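Come and teach our robot to put a stool together (we pay you!)

Hello! I'm Asmaa Tahiri and I look after the demonstration sessions at Datora, up on the second floor of the old Hutapea building in Discombe. We're looking for 4 new people to join us from July as paid demonstrators, and I'd love it if one of them was you.

The project is called Skimora. We're building a learning system that picks up two-handed jobs by watching lots and lots of examples, and the examples come from people like you. You stand at a pair of control handles, the robot's arms follow yours, and everything gets saved: the camera views, the joint positions, the lot. The job we're on now is a white plastic stool. It starts upside down on the table and the legs have to go into their sockets. Sounds like nothing, I know. My first go took me the best part of a morning and I had to go and have a sit down afterwards (on a proper chair). 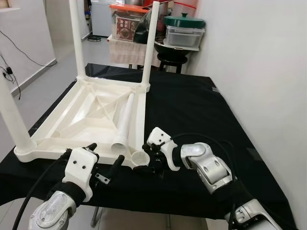
What you'd be doing

Each session is a run of short attempts. You pick up a leg, line it up, push it home, then reset the table and go again, with the stool turned a little differently or the loose leg left in a new spot. We want variety, so please don't try to be perfect! A fumble that you then sort out is really useful to us, and we keep plenty of those. You'd also tag each attempt at the end as good, messy or bin it, and write a line or two if something odd happened.

We have 1,306 usable stool attempts so far and we need 3,000 before the training run, so there's a fair bit left to do. Fouad Bennani goes through the recordings each evening and he'll tell you (nicely) if you're rushing the last bit. Everybody rushes the last bit. It's the moment when one hand has to keep things steady and the other has to close on the leg without knocking it, and the wrist cameras are what we lean on most there.
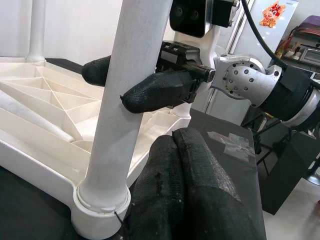
Wrist camera view, with the other gripper's fingers either side of a leg.

Who we're after

You don't need a degree or any coding. Our best demonstrator so far came from a bakery and the next best used to fit kitchens. What helps is patience, steady hands and not minding doing the same thing over and over with the radio on. You'll be on your feet for a good part of the session, though we can set the handles up for sitting if you let me know first. Left-handers very welcome, we're short of them. You do need to be 18 or over and able to get to Discombe, as none of this can be done from home.

Hours and pay

Sessions are 9.30am to 1pm or 2pm to 5.30pm, and you can do mornings, afternoons or a mix. Pay is £17 an hour, breaks included, and your training counts as paid time too. Tea and coffee are free, biscuits depend on who got there first.

How to apply

Send me a few lines about yourself and anything fiddly you've done with your hands, whether that's sewing, model trains or fixing bikes. No CV needed. I'll invite you in for a paid trial hour, you can have a go with the arms and meet Fouad, and we'll both see if it suits. Please say which half of the day you'd prefer and when in July you could start.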